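Stundine 핸드 그리퍼 추적 끊김 장애 FAQ

2월 펌웨어 배포 이후 접수된 추적 끊김 문의를 모아 정리했습니다. 대상은 Stundine 핸드 그리퍼를 좌우 한 쌍으로 사용하는 작업자와 현장 담당자입니다. 기록 서버(Doka) 쪽 문제는 뒷부분에 따로 적었습니다.

어떤 장애였습니까?

작업 중 한쪽 그리퍼의 위치값이 갱신되지 않고 마지막 값으로 고정되는 현상입니다. 화면에는 정상으로 표시되고 경고도 뜨지 않았습니다. 기록 파일을 열어 보면 해당 구간의 좌표가 모두 같은 숫자로 채워져 있습니다. 영향을 받은 기록은 2,709건입니다.

원인은 무엇입니까?

두 가지가 겹쳤습니다. 첫째, 마커 큐브의 면이 강한 반사광을 받으면 무늬 인식률이 떨어집니다. 둘째, 새 펌웨어는 인식에 실패했을 때 오류를 내보내는 대신 직전 값을 반복해서 보냈습니다. 이전 버전에서는 같은 상황에서 기록이 멈췄기 때문에 작업자가 바로 알 수 있었습니다. 두 번째 문제는 Nisha Vashisht가 로그를 비교하다가 찾았습니다.

어떤 작업에서 많이 나타났습니까?

바닥 가까이에서 하는 천 정리 작업입니다. 담요나 옷을 집으려고 그리퍼를 아래로 기울이면 큐브의 각도가 달라지고, 광택 있는 바닥에서는 반사까지 더해집니다. 책상 위 작업에서는 같은 증상이 거의 접수되지 않았습니다. 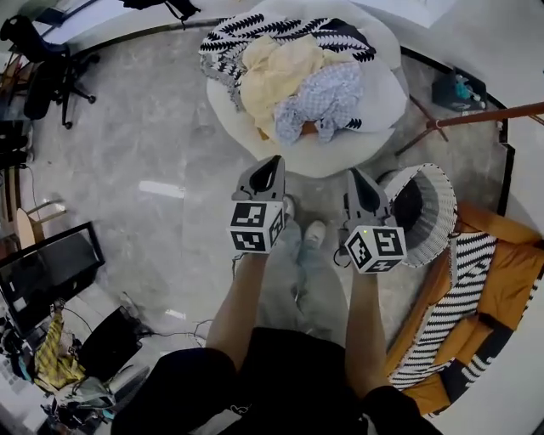
위치값이 고정된 기록은 복구할 수 있습니까?

고정 구간이 25프레임 이하이면 앞뒤 값으로 보간해서 사용합니다. 그보다 길면 해당 구간을 잘라내고, 남은 부분이 8초 미만이면 기록 전체를 폐기합니다. 원본 파일은 판정이 끝날 때까지 지우지 마십시오.

작업 전에 무엇을 확인해야 합니까?

- 마커 큐브 면에 얼룩, 긁힘, 들뜬 모서리가 없는지 봅니다.
- 좌우 그리퍼를 한 번씩 천천히 돌려 화면의 좌표가 따라 움직이는지 확인합니다.
- 케이블이 큐브 앞을 가리지 않게 정리합니다. 바닥에 늘어진 케이블은 발이 닿지 않는 쪽으로 치웁니다.
- 인식률 표시가 80% 아래로 내려가면 조명 방향을 바꾸고 다시 측정합니다.

표시등이 켜져 있으면 정상 아닙니까?

표시등은 전원과 통신 상태만 나타냅니다. 추적 상태와는 연결되어 있지 않습니다. 장애가 발생한 장비에서도 표시등은 계속 켜져 있었습니다.

이 장애로 다친 사람이 있습니까?

없습니다. 다만 고정된 기록을 그대로 로봇 팔에 재생한 사례가 한 건 있었습니다. 고정 구간이 끝나는 지점에서 팔이 갑자기 움직여 비상 정지가 작동했고, 손가락 부품 한 개가 파손되었습니다. 당시 작업 구역 안에는 사람이 없었습니다. 현재 재생 프로그램은 좌표가 급격히 바뀌는 기록을 거부합니다.

펌웨어는 언제 수정됩니까?

수정판은 이미 배포 중입니다. 인식에 실패하면 기록이 멈추고 경고음이 납니다. Nørgaard 거치대를 함께 쓰는 경우에는 거치대 쪽 업데이트를 먼저 설치해야 합니다. 순서가 바뀌면 좌우가 뒤집혀 등록될 수 있으며, 이때는 두 그리퍼를 모두 등록 해제하고 처음부터 다시 등록합니다.

Doka에 업로드한 기록이 '보류'로 표시됩니다.

점검 대상으로 분류된 기록입니다. 다시 업로드하면 같은 기록이 중복되므로 그대로 두십시오. 판정 결과는 프로젝트 목록에 표시됩니다.

같은 증상이 다시 나타나면 어디에 알립니까?

작업을 멈추고 장비 번호, 발생 시각, 기록 파일 이름을 적어 Bevan McPhee에게 보내 주십시오. 장비 전원은 끄지 않는 것이 좋습니다. 전원을 끄면 내부 로그가 지워집니다.

문의: Astetti 장비지원팀 | © Astetti | 맨 위로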